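Speaker notes: Setting Out the Work Surface
Presenter: Ravindra Bhatia, Chisholm training room, August intake

Opening (slide 2)

Good morning, and welcome on behalf of Chisholm. This session deals with the marking-out of shared work tables and with the care of the boards that lie on them. Participants should have the Jiko handbook open at page 67, where the layout standard is printed in full.

Please remind the group that a marked board is a reference surface. Items are returned to their positions by the lines, and the lines must therefore remain legible. Pause here for late arrivals.

Main section

Under our present practice, each table receives a pale board ruled with a light grid. The rectangles give every item a place, and a curve may be added in pencil where a reach or a swing has to be allowed for. Pencil is preferred at this stage — ink is reserved for layouts approved by the section head.

Draw attention to the wear that collects towards the centre of a board, where most handling is done. Small specks and smudges are to be dealt with at the end of each shift. A dry cloth is used first, then a barely damp one, working away from any pencil line that is to be kept.
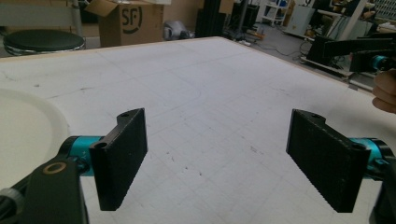

Should the grid be redrawn every time the board is cleaned?

Redrawing is needed only when a line can no longer be followed from one side of the board to the other. Faint lines are acceptable.

Dishes and plates may stay on the table during a task, provided they are placed within the layout. Stools are to be kept clear of the walkway, and cartons awaiting unpacking go against the wall by the end of the day. The Andoron site has asked for a separate rule on cartons, and its draft will be circulated with the minutes.

Practical exercise (slide 3)

Participants work in pairs. Each pair receives one blank board, a straight edge and a soft pencil. Boards are labelled with the room number, 621, in the lower corner before any ruling begins. Allow time for questions on the Stosteo cleaning cloths, as the laundering instructions have changed.

Collect the boards by 2 p.m. and stack them flat, ruled side up, on the trolley by the door.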